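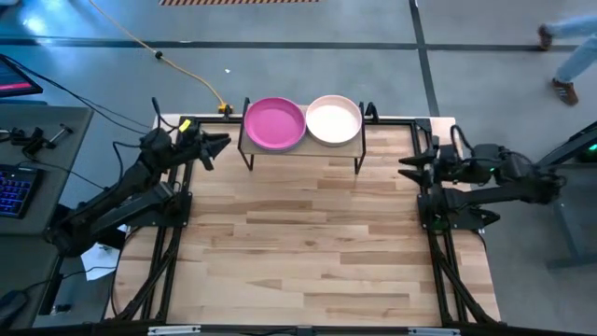

The luggage platform on the Gresex to Dimdale bus is the weak point in the route posted last week, and I would change the plan before anyone books. The bus company gives its width for two bags and leaves it there. It does not say that the platform tapers toward the back, or that the strap anchors take up part of the usable width. Two bags of different sizes end up like the pink and white bowls on the little stand: side by side, the larger one on the left leaning out with its rim past the edge. A bowl can sit like that on a table. A bag on the outer side of a bus platform, on the road above the reservoir, should not. The driver on my trip in September refused one pair of bags for that reason and made the owner carry the bigger one on his lap.

If two of you share a platform space, use bags of the same model, or put the narrow one on the outer side and strap it separately. The company supplies one strap per space. Bring your own second strap, with a cam buckle. Ratchet straps are not accepted.

Replies to the other points follow, in the order of the original message, which is copied at the bottom.

1. Gresex to Dimdale by bus

The 8:10 departure is the one to use. The 9:40 runs through to Dimdale only during school terms, and outside them it turns around at the quarry. The printed timetable at Gresex station shows this with a small letter next to the time, explained on the back of the sheet. The online timetable leaves the letter out.

The stop has moved. It used to be directly in front of the station. It is now 400 meters down the hill, past the post office, on the left side of the street. There is a post with a sign but no shelter and no ticket machine. Buy the ticket in the station before walking down. Drivers sell tickets for cash only and are not required to give change.

2. Dimdale, and whether it is worth a stop

I would allow two hours. The old town is small and the church is open in the mornings. It closes at noon and opens again at 3:00. The tower stairs are closed to anyone carrying a backpack, and the lockers at the tourist office were out of service when I was there. The left-luggage room at the bus garage works, is open until 6:00, and charges by the piece with no discount for small ones.

The castle is a ruin and can be entered at any time from the lower gate. The upper gate shown on the map in the free leaflet has been bricked up. The path that leads to it still exists and is still signed, so it is easy to lose half an hour there.

Drinking water is available at the fountain on the market square and at the cemetery. The fountain at the bus garage is marked as not for drinking.

3. The walk over to Tovska

The message below describes this as an easy afternoon. The distance is fine. The climb is about 2000 feet, and nearly all of it comes in the first half, on a forest road with loose stone. With a full pack I needed four and a quarter hours including breaks. The last bus out of Tovska leaves at 5:55, so anyone starting after 1:00 is cutting it close.

The marking is good as far as the saddle. After the saddle there are two sets of marks in the same color. The older set goes straight down the line of the ski lift and ends at a fence. The newer set bears right at a concrete trough and stays in the trees. The two sets can be told apart by shape: the old marks are plain stripes and the new ones have a white border. The GPS track on the regional site follows the old line. I have reported it with the form on the site and have had no answer.

There is no place to buy food between Dimdale and Tovska. The hut at the saddle is a private building and was locked.

4. Lodging in Tovska

The guesthouse by the bridge takes one-night stays only when it has a gap between longer bookings, and it decides this late in the afternoon. It cannot be used as a plan. The Dunbar, on the road toward the sawmill, takes single nights without a surcharge. It has a drying room with a heater, and boots can be left there overnight. Breakfast starts at 7:30, which is too late for the first bus, but they will pack something if asked the evening before.

The Dunbar does not take cards. The nearest cash machine is at the supermarket. It pays out a maximum of 300 per withdrawal in local currency and adds its own fee each time, so a group is better off drawing cash in Gresex.

5. The river path back

It is open again, with one exception. The footbridge below the weir is still missing its deck, and the detour uses the road on the east bank. The road has no shoulder and carries trucks from the sawmill in the morning. I would either start after 10:00 or take the bus for one stop and join the path at the chapel.

After rain the section past the chapel holds water for several days. Waterproof boots are enough. Poles help at the edges, where the ground is cut up by cattle.

What I do not know: whether the 9:40 will run through to Dimdale during the fall break, and whether the left-luggage room stays open on public holidays. If anyone on the list has been through more recently, please reply to the list and leave the subject line as it is so that the archive keeps this in one thread.

Quoted message follows.

----- Earlier message -----
Subject: Gresex, Dimdale, Tovska in two days

List,

Draft route for comment. Day one: morning train to Gresex, bus from in front of the station to Dimdale (8:10 or 9:40, whichever suits). Bags go on the rear platform, which takes two per space according to the company, so we can share spaces and save the fee. Look at the church and the castle, lunch on the square, then the marked walk to Tovska, which looks like an easy afternoon on the map. Night at the guesthouse by the bridge.

Day two: river path back down toward Gresex, if the footbridge has been repaired. I could not find a current notice. Otherwise bus.

Questions:
Is the stop still in front of the station?
Can bags be left anywhere in Dimdale?
Is there somewhere else to stay in Tovska if the guesthouse is full?
Has anyone used the GPS track from the regional site?

I have not booked anything yet and can move the dates.
----- End of earlier message -----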